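Home | News | Members | Events | Archive | Contact

Language evenings move to Hurstead

From June our conversation evenings will take place in the Hurstead library, on the upper floor. The old room was pleasant, but it had only 22 chairs, and in spring many people were standing along the wall with a cup in the hand. The new room has space for 100.

We start at 6:30 p.m., as before. Ľubica Kováčik will lead the Slovak table and Eetu Koskela the Finnish one. Beginners are very welcome at both. Eetu asks that you bring a short text you like, for example a recipe or a letter, and read it aloud to the others. Mistakes are allowed – we all make them, also the writer of this item.
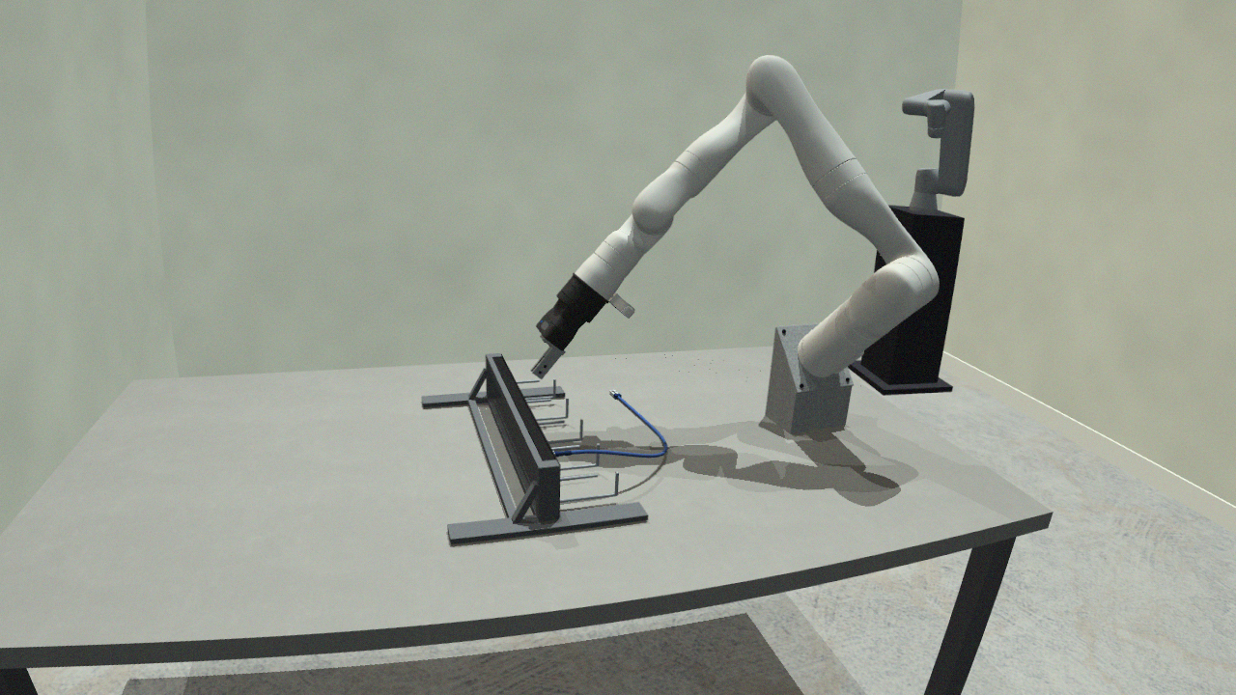
Parking behind the library is free after 6 p.m. If you come by bus, take line 3 to Macaraeg Street and walk past the bakery. The door on the street side closes early, so please use the side entrance and enter the code 2124. The tea costs one dollar, and cake is always accepted with thanks. Whoever wishes to open a table for another language can write to Ľubica before the end of the month.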